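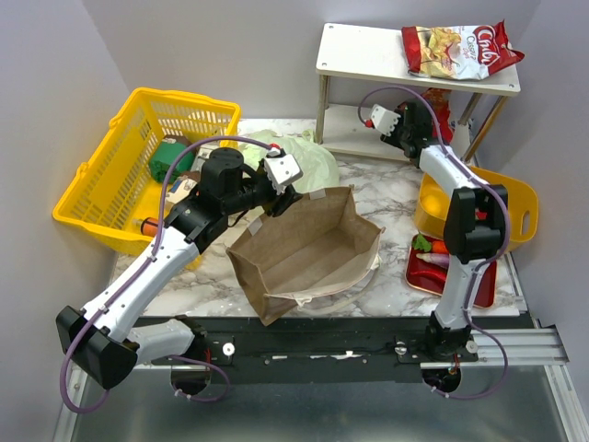
케르키코는 어떤 회사입니까?

케르키코는 중소 사업장의 퇴직연금 제도 설계와 운영 관리를 대행하는 독립 자문 법인입니다.

검색어를 입력하세요 검색

회사 소개

당사는 기업 재무 및 연금 회계 분야에서 경력을 쌓은 레누차 루수 대표가 설립하였으며, 현재 846개 사업장의 제도 운영을 지원하고 있습니다. 주요 업무는 제도 도입 자문, 규약 작성 및 변경, 부담금 산정, 가입자 교육입니다. 특정 금융회사의 상품을 판매하지 않으며, 보수는 고객사와 체결한 자문 계약에 따라서만 수령합니다.

대표 및 임원

레누차 루수 대표는 경영학을 전공하고 바르나르 회계법인에서 14년간 근무하였습니다. 재직 중 제조업과 운수업 고객사의 퇴직급여 충당부채 평가를 담당하였고, 이후 같은 부서의 동료들과 함께 당사를 창립하였습니다.

잠피라 라저르 이사는 가입자 교육 부문을 총괄합니다. 우르수 연금연구소에서 11년간 교육 과정을 개발하였으며, 확정기여형 가입자를 위한 안내서 「첫 운용지시」를 집필하였습니다. 현재 사내 강사 양성 과정도 맡고 있습니다.

업무 체계

고객사마다 전담 자문역과 검토역을 각각 지정합니다. 부담금 산정 내역은 검토역의 확인을 거쳐 발송되며, 가입자 명부는 자체 관리 시스템 '플라라치'에 보관됩니다. 상시 근로자 600인 이상 사업장에는 분기별 운영 보고서를 별도로 제공합니다.

상담 안내

신규 상담은 사전 예약제로 운영합니다. 매주 월요일 오전 10시에는 제도 도입을 검토 중인 사업주를 대상으로 설명회를 개최하며, 참가비는 없습니다. 제도 전환에 관한 상담을 신청하실 때에는 현행 퇴직금 규정 사본을 지참하여 주시기 바랍니다.

공유 14 댓글 0
최종 수정: 2월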